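Last updated: 20/04/2020

List: odonden-users
Subject: Re: Planner clips the rack when placing the second plate

On the plate question from last week:

> We are running Odonden 3 with the Diliveck planner on a two-arm
> table setup. Placing one plate in a dish rack works. Placing the
> second one next to it fails often. The planner either returns no
> path, or it returns one where the plate sweeps through the plate
> that is already in the rack. The attached-object check is on. We
> have tried raising the planning time and it made no difference.
> Is this a collision model problem or a grasp problem? Also, is
> anyone using the wrist cable in their collision model, or do you
> just leave it out?

We had both of the failures you describe, and they came from two different places, so I will take them one at a time.

The sweep through the first plate was a collision model problem. When the gripper opens, the plate is detached from the arm and added back to the world. In our build it was added back at the planned pose and not at the pose perception reported. A plate in a peg rack leans, and it settles by a few degrees after release. The planner then thinks there is a clear gap where the rim is. The fix is to hold the scene update until perception has reported the plate again. In the Diliveck config the setting is called settle_wait. We use 310 milliseconds. Shorter than that and the pose still moves between updates.

The "no path" failure was the padding. Default padding is applied to every object, including the one in the gripper, so two neighboring plates in a rack are both grown and they overlap before anything has moved. The goal state is in collision and the planner gives up right away, which would explain why more planning time did nothing for you. Set the padding for the held object to zero and keep it on the world objects. If that is still too tight, cut the world padding to 3 mm for the rack and everything in it, and leave the rest of the table at the default.

Our setup at the moment:
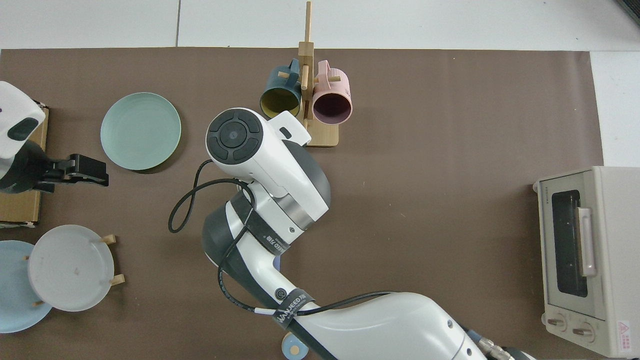 Mat layout with plates, rack, mug tree and toaster oven.

The green plate lying flat by the black gripper is the kind of start pose I would test with. With a flat plate the lower finger has very little room under the rim, and the grasp sampler throws out most of its candidates against the mat. If you log only the final result, this looks the same as a planning failure. Turn on candidate logging and check how many grasps survive before you blame the planner. On our worst start pose it was 27 out of 1217. After we let the fingers touch the support surface (allow_support_contact: true, for the fingers only) the number went up enough that the planner had something to choose from.

Mug trees are a separate headache and I would keep them out of your first tests. The handles are thin, the pegs are thin, and our mesh fit merges the two when a mug is hanging. We model the post and any hanging mugs as one upright cylinder and treat it as a thing to stay away from. For picking a mug we swap in the detailed mesh just before the approach and swap the cylinder back after the retreat. It is slow but it has not given us trouble.

The toaster oven is a plain box with a second thin box for the door handle. Leave the handle out and the arm will plan straight past the front of the oven with too little room.

On the cable: yes, put it in. You can see ours looping off the wrist and then strapped down along the arm. The strapped part can be covered by making the link shapes a bit fatter. The loop is harder, because it moves with the wrist. We use one sphere fixed to the wrist link, sized to hold the whole loop, and we turn off checks between that sphere and the forearm. It costs us some reach close to tall objects. We also limit the last joint so that a plan cannot wind the cable up over several moves. The Savbridge driver has its own joint limits, and they override the ones in the robot description file without a warning, so set both.

One open question from our side. With both arms planning at once, the settle wait on one arm blocks the scene update for the other. The second arm then plans on an old scene for the length of the wait. We lock the whole scene for now. The Weerakoon branch has per-object locks, but I have only built it and have not run it on hardware. If someone has it working with two arms, please post your config to the list.

I can send our padding file and the wrist sphere settings if they are useful. They are tied to our arm, so you would need to change the link names.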